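Werkstattbuch, 10. April 2022

Allein hier, Heizung aus. Glasurtests Serie Lurketti, zweiter Durchgang. Yi-chun hat gestern noch die Schrühware ausgeräumt, Zettel lag am Ofen — Scherben alle ganz, nur ein Henkel ab.

Ansatz wie beim letzten Mal, aber Kreide diesmal vorher gesiebt. War klumpig, der Sack stand wohl offen. Dichte zuerst viel zu hoch, zweimal Wasser nach. Dann getaucht, 3 Sekunden, Boden mit Schwamm abgewischt. Bei der dritten Reihe hab ich mich verzählt, die sind sicher zu dick. Mit Bleistift ein D auf den Boden, brennt natürlich weg, also bitte auf die Position im Ofen achten: ganz oben links.

Das Problem bleibt der Rand. Glasur zieht sich an der Kante zurück und man sieht den Scherben durch. Katia meint, die Kante ist zu scharf abgedreht. Kann sein. Maarja tippt eher auf Staub nach dem Schrühbrand und will alles nochmal feucht abwischen. Hab jetzt die Hälfte abgewischt und die Hälfte nicht, dann sehen wir ja.

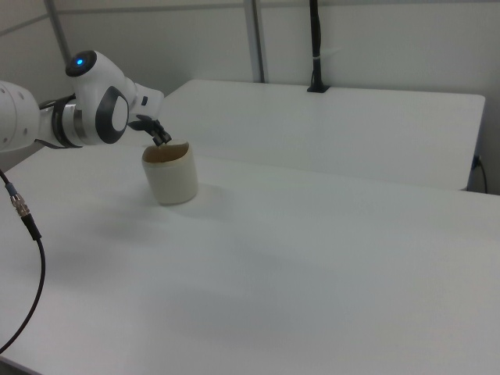
Kegel: im letzten Brand oben schön gelegen, unten kaum gebogen. Der Ofen hat unten immer noch das kalte Eck, trotz neuer Wendel. Habe die Platten ein Stück höher gesetzt und die großen Schalen von Bereket nach unten, die vertragen das. Haltezeit auf 21 Minuten verlängert. Wenn das nichts bringt, muss der Fühler raus und gegen den vom kleinen Ofen getauscht werden. Das mache ich aber nicht alleine!!

Abkühlen diesmal langsamer, erst unter 90 Grad aufmachen. Bitte wirklich. Beim letzten Mal hat es stundenlang geklingelt im Regal und jetzt haben wir Haarrisse in der ganzen weißen Serie. Fuseini fand die hübsch, der Kunde (Clercombe) sicher nicht.

Masse: Acuña liefert den neuen Ton erst nächste Woche. Der Rest vom alten reicht für die Schwindungsproben, mehr nicht. Stäbchen gleich markieren solange sie feucht sind, letztesmal waren die Striche nachher nicht mehr zu lesen und Bereket musste alles neu machen. Tabelle liegt im Ordner unter Kadari, frag mich nicht wieso.

Rezept 509 ist übrigens falsch abgeschrieben. Im Heft steht Kaolin doppelt, die zweite Zeile müsste Quarz sein. Hab es mit Rot korigiert. Wer davon schon was angesetzt hat, bitte Eimer beschriften und NICHT in den großen zurückkippen.

Noch offen:
Siebe auswaschen, das feine hat ein Loch am Rahmen
Maarja wegen Trennmittel fragen, die Platten bröseln
Bruchkiste ist voll
Waage zeigt leer wieder was an, Batterie?

Ofen läuft seit kurz nach vier. Schaue um neun nochmal rein, dann heim.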